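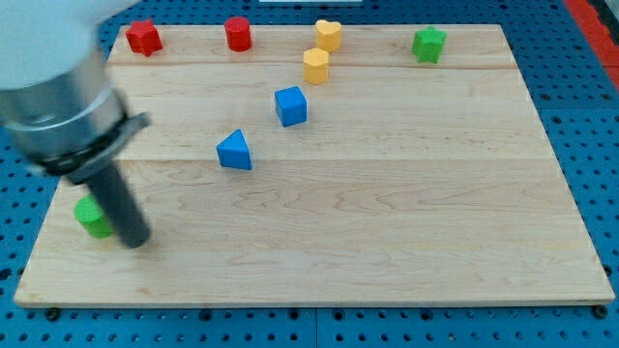
Ticket 279 - Wooden board with colored blocks, board moves on the pegboard
Opened by: Li-hua Hsu
Assigned to: Struan Gourlay
Status: waiting for parts

Li-hua Hsu, 9:10
Hello. The maple board on the blue pegboard has a small play again. If I push on the far side, it slides 2 mm and comes back. The blocks stay where they are, but the cylinder can fall over. I tightened the fasteners at the two near corners, and it did not help.

Struan Gourlay, 10:25
Thanks. Is the board flat? Please put a steel ruler across the seams and tell me if you see light under it.

Li-hua Hsu, 11:40
I checked both seams with the 200 mm ruler. No light, and I cannot feel a step with my fingernail. So the glue is good, I think. The play is only at the far side.

Struan Gourlay, 13:05
Then I would leave the board as it is. Please do not tighten the near corners more - the wood can split there. I ordered 5 thin rubber pads from Dorkholm. They go between the board and the pegboard, on the far side first.

Li-hua Hsu, 13:20
Understood. Until the pads come I will keep the cylinder away from the far side. Do I need to take off the board to put them in, or is it enough to loosen it?

Struan Gourlay, 13:45
Loosen only.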